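Snack boxes for long train journeys: what's in yours?

ludmila_k
I've got a 22 hour rail trip coming up in November and I am far too excited about the food! My plan is one big lidded box that everything lives in, with small packets stood on end like files in a drawer so I can flick through them. Savoury at the front, sweet at the back. What would you add?
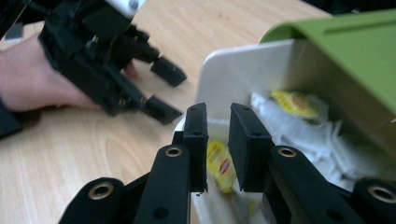 I'm also taking oatcakes, a hard cheese and two apples, plus a flask of soup for the first evening. Anything that crumbles gets eaten before the first change.

kipchumba_a
Love this thread already! Standing packets up is the way to go. I'd disagree on the apples though, they're heavy and you're stuck with the cores. Dried mango every time.

Lilibeth S
Apples are fine, take a paper bag! My worry is one big box. You end up lifting it down from the rack every hour, and your neighbour soon gets fed up. I use three little tubs in a coat pocket. 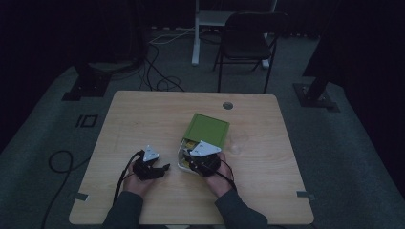
And go easy on salty things, station water costs a fortune.

kipchumba_a
Three tubs is how you lose three lids, Lilibeth. I speak from experience.

K.Layug
Big box for me too, and it doubles as a card table once it's on your knees. We got through 60 hands of rummy on the way to Bisgaard, brilliant fun.

ludmila_k
Right, updated list, keep them coming!

1. Oatcakes and cheese
2. Dried mango (you win, Kipchumba)
3. One apple, in a paper bag
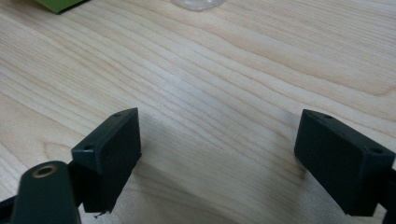 4. Pack of cards
5. Small tub for the coat pocket, so Lilibeth will still speak to me

Last updated: November
Contact the moderators | © Itivar Travel Forum | Back to top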